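August, early

Up before the alarm again. Toast, tea, and the last of the plum jam scraped out with a knife. I wanted to get through the kitchen things before the weather warmed up, so I started on the tall cupboard and left the bench for later.

Three boxes done by mid-morning. Plates went in on their edges with newspaper between them, the way Mum always did it. Daiane Toledo rang to ask if I still wanted her spare tape and I said yes, as mine is down to the cardboard. She's dropping it off tomorrow with the Kuvel tins she borrowed at Easter.

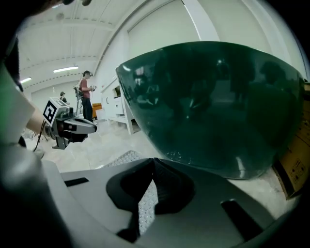
Bowls are the worst thing to pack. They don't stack unless they came as a set, and none of mine did. I've been through the lot and decided to keep the mixing bowls and let the salad bowls go, apart from one. A big dark green one, glossy enough to show the ceiling lights in its side, is hard to give up, even if it takes half a box to itself. I've never had a green kitchen and I'm not about to get one, but it can hold the lemons. Lucimara Trindade thinks I should put it on top of the fridge – too high for me.

Lunch was a cheese sandwich, standing up. Found the Rezende teapot lid behind the flour, missing since I moved in here. The teapot itself went to the op shop years ago. Kept the lid anyway.

The afternoon was slower. I did the drawers, which meant sorting pegs, string, birthday candles and a bag of keys that fit nothing in this flat. The keys went in the bin, then came out again. I'll ask at the hardware shop whether they take them.
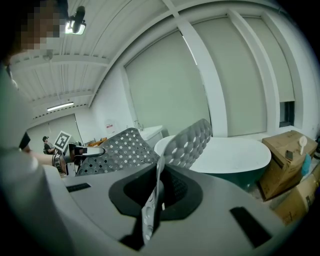
The candles I kept, and the string. The pegs are going to Lucimara, who loses hers over the back fence whenever it blows. After that I wrote KITCHEN on everything in black marker and pushed the boxes along the hall wall, leaving room to get to the bathroom at night.

Ten o'clock now. My back is sore and my hands smell of newsprint. Still to do: the bench, the pantry shelf, under the sink. Must ring about the gas in the morning.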